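Kitchen workroom: benches, boards and small wooden ware

28 June 2018
By Marloes Verstraete

The workroom at Skondine was refitted over the winter and came back into use in stages. The notes on this page deal with the small ware and the surfaces it is kept on. Larger items, including the two plate racks and the proving cupboard, have their own page.

The ware is mixed in age and origin. Part of it came from the old Busard teaching kitchen when that closed, part was bought from Raudsepp, and the remainder was already in the drawers. Each piece has an entry in the stock book, which currently runs to 108 lines. Where a piece has been repaired, the date and the glue are written against the entry.

Table surfaces were chosen for low glare. A gloss top shows every crumb but is tiring to work at under ceiling lights, and the old one had to be wiped several times in a session to keep it looking presentable. The matt finish in taupe-brown still carries a pale sheen where light falls across it. It hides light scratches well. It does not hide flour, and anyone rolling pastry should expect to wipe down twice.

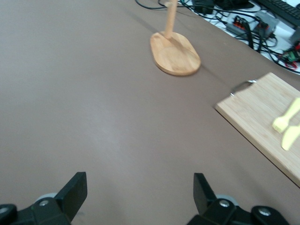 Upright stands are the pieces that cause most discussion. A stand with a single dowel depends on its base for stability, and a rounded oval base is stable along its length and less so across it. Load it with the long axis pointing towards you. Dagný Baldursdóttir has refitted two of ours where the dowel had worked loose in its socket; the fault was shrinkage of the wood, and a thin paper sleeve with a little glue cured it. Pale wood marks easily, so stands are wiped with a barely damp cloth and left upright to dry.

Bamboo-finish boards are kept for bread, fruit and soft cheese. The grain is fine and runs in straight parallel lines, and a blade drawn along it will leave a longer mark than one drawn across. A wire loop at the corner is useful for hanging but should be checked now and then for play. Boards are not soaked. They are washed on both faces, dried on edge and oiled in November, when the room is quiet.

Plastic cutlery in pale yellow is used for soft food and for the children's sessions. The knives will manage a banana or a slice of cake and very little else. They stain with beetroot and turmeric — a paste of bicarbonate of soda removes most of it. Svend Arnardóttir keeps a spare bundle in the left-hand drawer under the window.

Storage remains unsettled. Ditte Bech has proposed an open shelf above the sink, 11 centimetres deep, with a lip at the front. This would take the boards on edge but leaves the stands without a place, as the taller ones will not clear the cupboard above. The alternative is a deep drawer with slots, drawn up by Osum and priced higher than expected. The measurements for both are in the stock book, inside the back cover.

Corrections to the entries should go to Bergþóra Oddsson. Please give the line number and say whether the piece is wood, bamboo or plastic, and whether it has a repair mark on the underside. Measurements are in millimetres, taken at the widest point — handles and loops are measured separately and written in the last column.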